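Padetti hand gripper kit for office chair tasks – worth it over the Odov?

Posted by Alcides Miranda in Robotics & Automation > Kits and Services

Hi all! I've got the Padetti hand-held gripper kit on a 20-day trial and I need to decide whether to buy it or send it back. The plan is to record people doing ordinary office jobs, adjusting chairs, moving cups, plugging things in, and then train a small arm on the recordings. The sales page makes it sound like you grab the handle and go. My experience is a bit more mixed.

Small stuff on a desk goes great. Chairs are driving me nuts. A black chair has black knobs on a black column, and once you tilt the gripper to get near them the view fills up with mesh and seat shell and you lose track of which way is up. I've got 136 clips so far and I've thrown out a lot of the ones where I went in low.
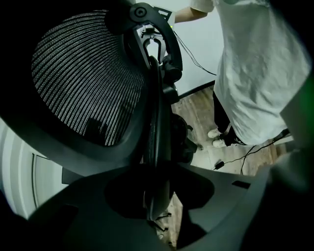 mendham_shop wonders if going in low is even necessary, and would start every clip from standing height and only drop down once the part you want is in view. Fair point, and I'll try it tonight. But I'd still like to hear from people who own one of these. Does the tracking get better with the paid Kassa software, or is that the same thing with a nicer menu? And has anybody compared it with the Odov kit? The Odov costs $301 more with the case, so I'd want a real difference for that.

Replies (2)

tallgrass_rob
I have the Padetti and borrowed an Odov for most of September. For tabletop work I couldn't tell them apart. For big awkward things like chairs the Odov was easier on my wrist, but the clips weren't any more usable. Your problem sounds like speed to me. Slow way down when you go past the backrest, and pause for a second before you change the angle. Also put the chair where there's something behind it for the tracker to hold on to – a bare white wall is the worst background you can pick. I turned mine to face the room and kept far more of my clips.

Check your wide view too, before you record a whole batch. Mine was getting a lot of gripper body and not much of the job until I learned to hold it a bit further back and let the chair sit in the middle.
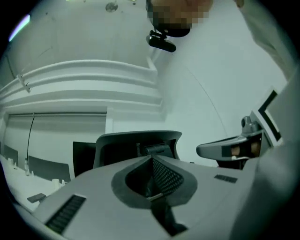 Wide view, gripper body at the bottom and the chair back just past it.

As for Kassa, I paid for one month. The clip sorting is nice (it flags the ones where tracking dropped, so you don't have to watch everything) but the tracking itself looked the same to me. I'd try the month and then cancel.

Padfan88
just buy it, mine works fine. never tried chairs though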